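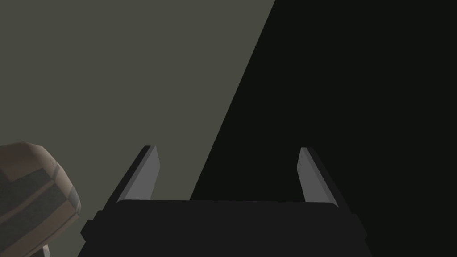

4.2 Does keeping things in sight change what people do with them?

The claim that an object within view is used more often than one in a drawer has been repeated so many times in the advice literature that few authors now bother to cite anything for it. Where a source is given, it is usually Ramalho's short report on the Prundum households, or a later paper that cites Ramalho. We went back to the original. It contains no comparison group, the households chose for themselves which items to move, and the outcome was a single question asked at the end: "Do you use it more now?" Most people said yes. It is hard to see what else they would have said to the person who had asked them to move it.

Peixoto and Nicholas tried to do better. Their study, carried out in Halalbridge and Prundum, had 94 households keep a paper diary for two weeks, which produced 1,925 usable entries. Each entry recorded an item, where it was kept, and whether it had been touched that day. This is a real improvement, and we use their data in what follows. But the authors treat a touch as a use, and their own coding notes show how loose that is. Picking up a box to wipe the shelf under it counts. So does moving it out of the way to reach something else. An item left out in the open will be handled more often for both of these reasons, and neither of them is a change in habit.

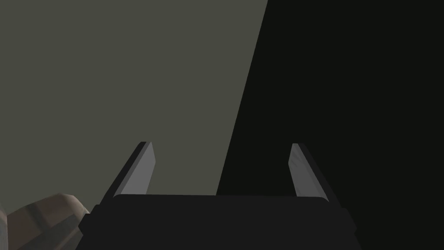 A second problem is direction. People tend to leave out the things they already use. A household that goes through a lot of tissues in hay fever season will put the box somewhere easy to reach, and a diary begun the following week will show, correctly, that the box in the open is used more than the spare one in the closet. Nothing in the diary can tell us whether the placement caused the use or followed from it. Peixoto and Nicholas mention this in a footnote and then write their discussion as if they had not. Cunha, who reanalyzed the same entries, kept only those items that changed place during the diary period. The effect shrank to a size we would not want to build any advice on, and it went in the wrong direction for kitchen items.

We do not think Cunha's reading is the last word either. Items that change place in so short a period are odd items. Some had been bought recently, some were being put away for good, and a few appear to have been recorded under two different names by two members of the same family. Dropping everything else leaves a sample that is cleaner on paper and stranger in fact.

Fixed items are where the argument might be tested more fairly, as they cannot drift around the room. Loureiro draws a useful line between things that are merely left out and things that are mounted, and suggests that mounting shows a decision made once and then forgotten. Figure 3 gives an instance of the second type: a tissue box is attached to the wall, beside a white panel that has a tablet set into it. Both are in plain view. On Loureiro's account they should be treated alike, yet it seems unlikely that anyone's use of a tablet and anyone's use of tissues depend on visibility in the same way. One is wanted for its own sake, the other when the nose runs.

Figure 3. Tissue box mounted on a wall, with a tablet in the white panel beside it.
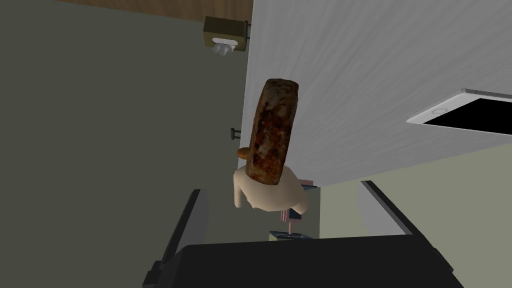 The mounted items in the Halalbridge and Prundum diaries were not coded separately, so Loureiro's distinction cannot be applied to them after the fact. We tried to recover it from the free-text column and gave up. "On the wall" was used by some families for hooks, by others for shelves, and in one case for a windowsill. Any count built on that column would reflect our guesses more than their homes.

What remains is a modest finding, that visible items are handled more, and a much larger claim resting on it. Until someone assigns placement at random and records use by a measure other than touch, we see no reason to accept the larger claim, and in Section 5 we leave visibility out of the model altogether.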